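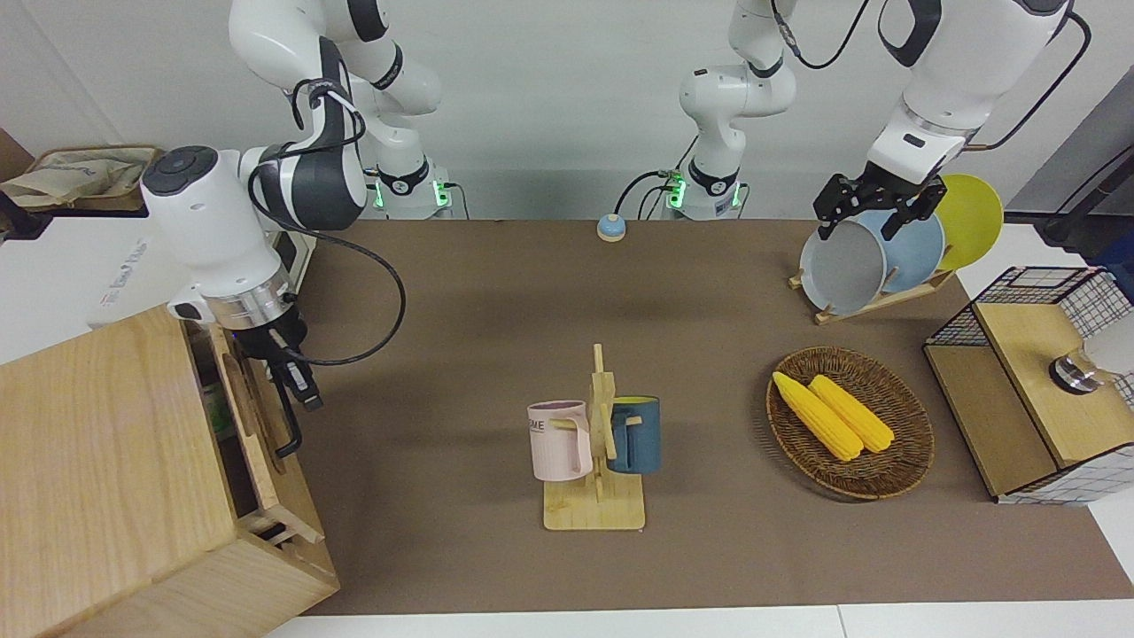 Week 7 notes: Robots in the tea room and the back kitchen - what changes for the people there

Hi all, Mahmoud here. I've typed these up from Monday's lecture because a few of you were stuck on the late train and because my handwriting on the board was, as usual, a disgrace. Read them before the tutorial and bring the worksheet from Week 6. Zineb Hajji is taking the Thursday group again, so if you're in hers, send your questions to her and copy me in.

1. Where we got to last time

We finished on the difference between a task and a job. A task is "put the plates away". A job is everything a person is paid to do, plus all the stuff they do that isn't written down anywhere. When a workplace buys a machine it nearly always buys it for a task, and then everybody's job shifts around it. Hang on to that, because the whole assignment sits on it.

The case this week is kitchen work: crockery, cups, a bit of produce, things going in and out of drawers and racks. I picked it because all of you have done it! You know what it feels like to empty a dish rack at the end of a shift, so you can argue with me about it in a way you can't about, say, welding.

2. The set-up

Two arms on one table, with a two-finger gripper each. In reach they've got a wooden rack with plates standing up in it, a mug tree with a pink mug and a dark teal one, and a woven basket with two cobs of corn. Ordinary household gear, in other words. I want you to notice how much of the work is already done by the furniture. A rack holds a plate on its edge so fingers can get either side of it. A mug on a peg has its handle in a known spot. Someone chose those things and someone set them out, and that person's effort tends to vanish when a firm writes up its savings.

Zineb calls this "laying the table for the robot" and I've pinched the phrase for the exam notes. Keep an eye out for it in your own workplace. Who tidies up so that the machine can work? Is it in their position description? 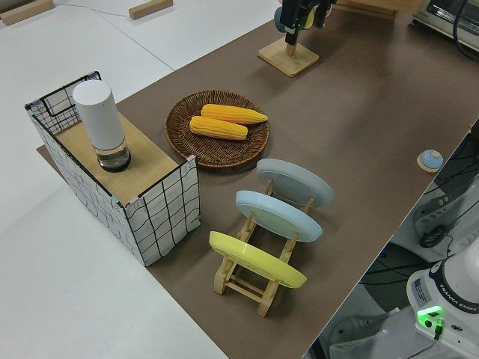

The other thing I'd like you to think about is reach. A person leans, shuffles their feet, hooks a drawer shut with a hip. An arm bolted in one place can only get to what's within its span, so the layout of the room starts to follow the arm. In the Dovero case (reading pack, the second article) the canteen moved its benches to suit the new equipment, and the kitchen hands found themselves walking 19 metres to the sink where it used to be a couple of steps. Same tasks, same roster, sore feet. The manager hadn't asked them.

3. The Greler canteen

This one is from my own consulting days, so take it as one bloke's view. Greler ran a staff canteen with 59 people across three shifts and brought in arms for sorting and stacking crockery. They'd promised no job losses and they kept that promise, which I was pleased to see. But look at what happened to the work:

- Stacking went to the machine, mostly. The chipped plates and the odd shapes stayed with people.
- Two of the dish hands were moved to "cell attendant". Their pay rate didn't move until July, after the union got involved.
- The chat over the sink stopped. I know that sounds soft, but the sink was where new starters learned who to ask about what.
- The early shift liked it a lot more than the late shift did. Late shift got the resets, and the resets came when there was no technician on.

I interviewed one of the attendants and she told me the hardest part was the waiting. She'd been quick with her hands for years and now she was standing there watching something slower than she was, ready to step in. Being on call for a machine is tiring in its own way, and I don't think our usual workload measures pick it up at all. (If anyone wants a thesis topic, there it is. Come and see me!)
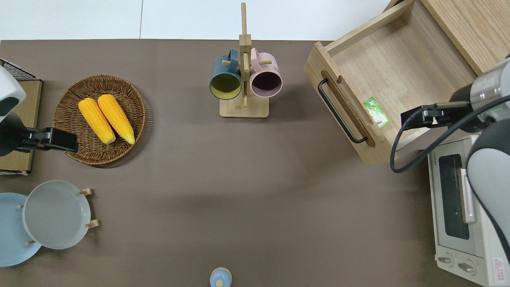

We then talked about who gets to say stop. At Zundar every person on the floor could pause the equipment and didn't have to write anything down afterwards. At Kanaujia you could pause it too, but each pause went in a log with your name on it. Have a guess which site had people reaching in around a moving arm. The gear was much the same at both places - the rule around it was what made people careful or careless.

4. Questions from the room

Would training fix it? Partly. Kanaujia gave everyone a half-day course and it was a decent one, but it covered how to run the equipment and skipped how the shifts would be organised.

Should staff be in on the choice of tasks? I reckon yes, and early. Ask the dish hands which part of the job they'd happily hand over and you'll get a very different list from the one the supplier brings.

5. For the tutorial

Pick one task from a place you've worked. Write down what a machine would need laid out for it, who would do the laying out, and what that person would no longer have time for. One page is plenty.

The assignment is out of 100 and the case analysis makes up most of that. Reading pack pages up to 127 are fair game. Zineb has spare printed copies in her office if the download is still playing up.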